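# Lenz / Wunderlich families, Sauerland to Masbridge: conflicting death notices

**egrube** wrote:

I am working on the Lenz line that left the Sauerland and settled near Masbridge. I have two newspaper death notices for what I believe is the same man, Detlef Lenz.

- Notice A (Masbridge weekly): born in Irnevell, age 71, survived by wife Hildegard, two sons and a daughter.
- Notice B (Clarkarby daily): born "in Germany," age 69, survived by wife Hilda and three sons.

Both give August as the month of death and both name the same cemetery. The burial register has one Lenz entry for that month. Before I merge the two records, does anyone see a reason to keep them apart?

Eckhard Grube

---

**a_phuthong** wrote:

I would merge. Hilda for Hildegard is routine, and a daughter turning into a son is a typesetting error I have found often enough in the Clarkarby paper. The age is the weak point. Neither notice is a primary source for the birth, so record both ages and leave the birth year as a range.

Irnevell is the bigger problem. It is a township near Masbridge and was not settled by Germans until well after he would have been born. My guess is that the informant gave his residence and the editor printed it as his birthplace.

---

**countyline439** wrote:

Disagree on merging. One burial entry proves one burial. It doesn't prove both notices refer to it. I indexed that register, all 3,525 lines, and the sexton skipped entries when the family handled the digging. Two cousins with the same first name in one county is ordinary for these families.

---

**a_phuthong** wrote:

Two cousins, same month, same cemetery, wives named Hildegard and Hilda? Possible, but you would want some positive evidence of a second man. Is there a second Detlef in any tax list or census?

---

**egrube** wrote:

None in the census. I haven't done the tax lists. The probate index has one estate, valued at 2,000 dollars, with Hildegard Lenz, born Wunderlich, as administrator. The file itself is at the courthouse and I have not seen it.

---

**esamonte** wrote:

Get the file before you do anything else. An intestate estate should have a list of heirs, and that settles the sons and daughter question. Order I would work in:

1. Request the full probate packet, including receipts. Heirs signed for their shares, and married daughters usually signed with both surnames.

2. Read the church burial book in the original. The county transcription leaves out the column for birthplace, and the pastor often named the home village. 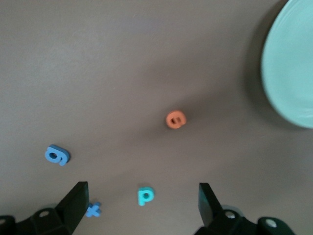

3. Check the tax lists for the two years on either side of the death. A second Detlef with land or a horse would appear there.

4. Look for a card of thanks in both papers in the weeks after the funeral. These were normally signed by the widow and children by name.

Eduardo Samonte

---

**countyline439** wrote:

Agree with all four. Move the tax lists to the top, they're online and free. I still wouldn't merge on what has been posted so far.

---

**egrube** wrote:

Tax lists checked. One Detlef Lenz in Irnevell township in both years before the death, none after. The lists for Clarkarby are missing for the same period, so that only covers half of the question. Probate request is in the mail. I have left the two records separate with a cross-reference note on each.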